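February, bench notes, handheld gripper tool, finger comparison

Picked up where Bohdan left off. Two finger sets to get through on the drawer task, the old Biltard pads and the new blocks Viola printed for the Gallura mount. Same smoked acrylic drawer unit as last month, same white table. Overheads on, blinds down from 9.30 onward.

Biltard pads went first. They hold the drawer pull well enough if you come in square, but the pull is rounded and shiny and the pads roll off it when the wrist is a few degrees out. I logged 34 pulls before swapping. Most of the bad ones were at the start of the pull, before the drawer had moved at all. Once it's sliding they hardly ever let go.

Changing over took longer than it should have. One of the screws on the left finger is starting to strip and I've put it in the tray with the others for Primo. We need a proper box of spares.

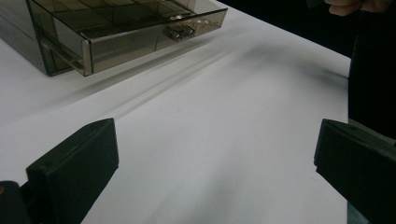 The dark blocks have a flat inner face and more meat behind it, so they flex less. Downside is they take up a lot of the view down low with the jaws open. Aldo asked if we could shave the tops. Probably, but I'd want to see the closed position first – if the tips are hidden at contact there's no point trimming for the open case.

Glare is still the bigger nuisance. The top rim of the drawer front throws small white spots right above the pull, and the tracker on the Plotau controller likes them better than the handle. Dropped the exposure to 478 in the config (raw units, not microseconds, don't get caught like I did). Spots shrank but the dividers inside the drawer got harder to pick out. Might try a matte spray on a spare drawer front if Yareli can find one.

Shadow under the open drawer fooled the edge detector 2 times. Caruso script flagged it as the table edge. Left the flag in and noted the file names on the whiteboard.

Still to do:
Repeat the pull set with the new blocks, same count
Closed-jaw view check for Aldo
Replace stripped screw
Ask Viola what infill she used, the left block feels lighter

Battery on the tool was at some 2 bars when I packed up. It's on the charger by the sink.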